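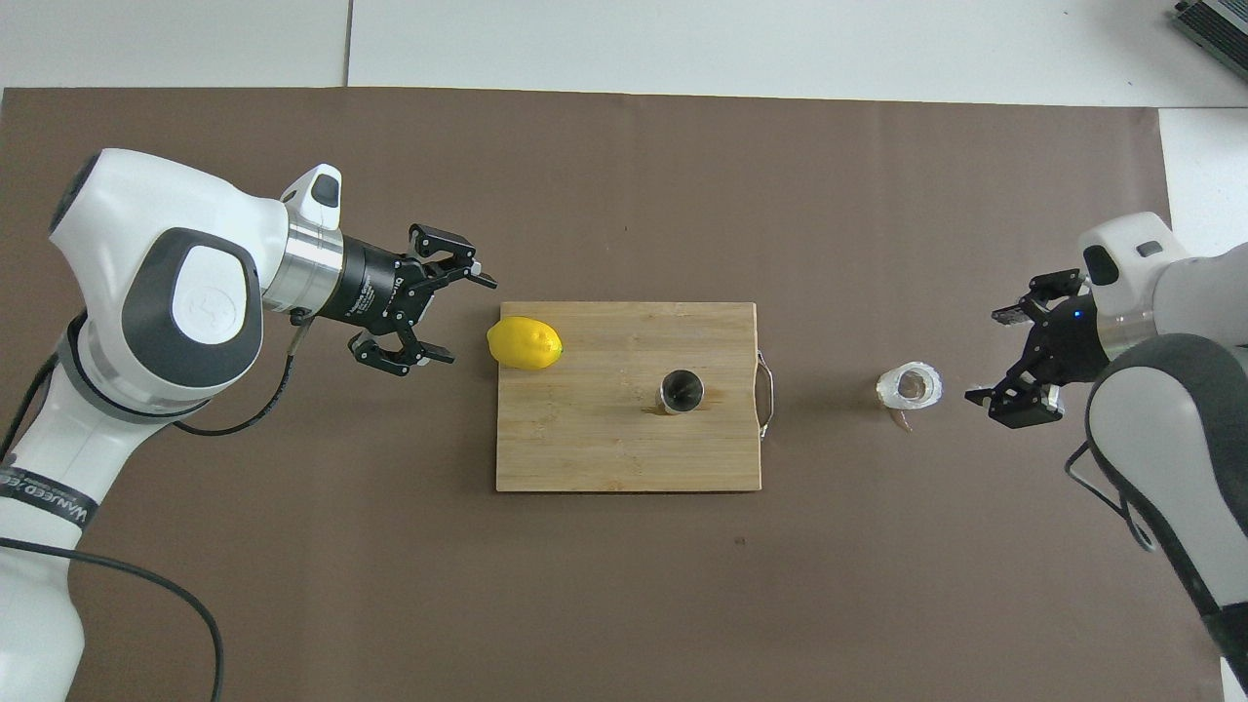

I've had the Skollance two-arm bench kit on my worktable since July, and I keep getting asked what you get for the money, so I've finally written it up! I sell it through the Dirkero shop these days (full disclosure, I was a customer first), and most of what I know comes from giving it kitchen jobs. A lemon on a bamboo board is my favourite starter task, with the little steel cup on the board and a glass one over on the mat to the right, because you get an awkward shape, a shiny thing and a see-through thing all in one go. The lemon goes to the left arm and the glass to the right, and I start both with the grippers open and pointing inwards.

What's in the box: 2 arms, 2 two-finger grippers with fingertip pads, all the cables, and the Tredik control software on a stick. The mat is yours to find. I'd get a plain brown one like mine, mostly for the grip, though it's also much kinder on glassware than a bare tabletop.

Setting up took me a morning, and a good chunk of that was cables. Leave yourself a generous loop beside each arm before you tie anything down! I pulled mine too snug the first time and had to redo the lot when the wrist ran out of slack.

The software is friendly enough. You guide the arms by hand, save the positions and play them back, and there's a slider for grip strength that I keep at 25 for fruit and lower for glass. Saving is a bit clunky (it asks you to name every single position, every single time) but I've got used to it.

If you're coming from the older Phelan kit, your saved tasks won't carry over, sorry. The fingertips do, so hang on to your spares.

The deposit is £600 and holds a kit for you until it ships. Spare pads and cable sets are listed separately, and I'd add a set of pads to the first order, as mine see a lot of lemon juice. Drop me a message through the shop if you're not sure it'll fit your table!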